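Brummont T3 Clamp-On Humidity Logger

I started stocking the T3 in July, after Dragica Zupan from our calibration bench wouldn't stop talking about it, and I've had one hanging in my own basement ever since. It reads relative humidity and air temperature, saves both to memory, and clamps onto a shelf or a pipe so you don't have to drill anything (my landlord is thrilled!).

What I like most is the display. Big digits, a backlight that stays on long enough to write the number down, and a little arrow that tells you if the air is getting damper or drier. Set a high and a low limit and it beeps when you cross either one. The beep is loud, so if it's going in a bedroom, turn it down in the menu first.

Battery life is good. I got nearly 11 months out of one set, logging every 3 minutes. Pull the readings off with the USB cable and they open in any spreadsheet.

One gripe: the clamp is stiff when it's new. Work it open and shut a few times before you hang it up.

In the box: logger, clamp, 4 AAA batteries, USB cable, printed quick guide. The wall bracket and the remote probe are sold separately.

Orders in by noon Thursday ship the same day. Questions about probes go to Marin Shehu at the Tatley counter, who knows them way better than I do.

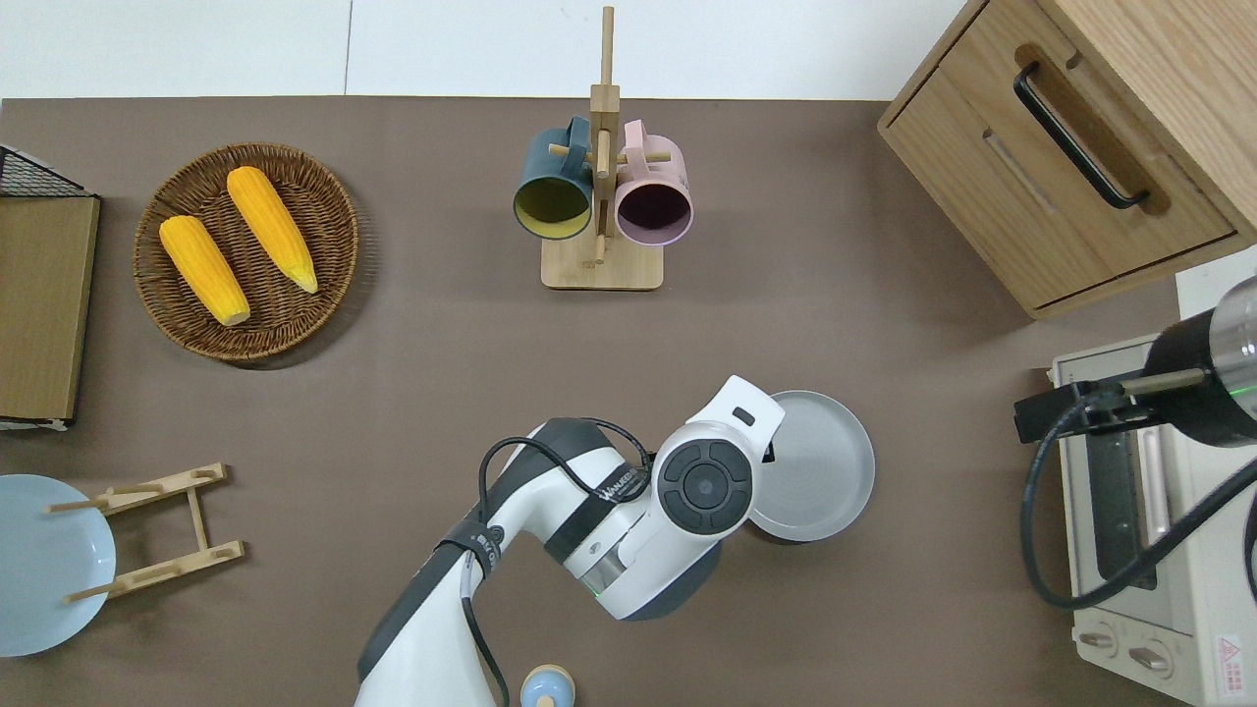 Corn in a wicker basket, with the wooden mug tree nearby.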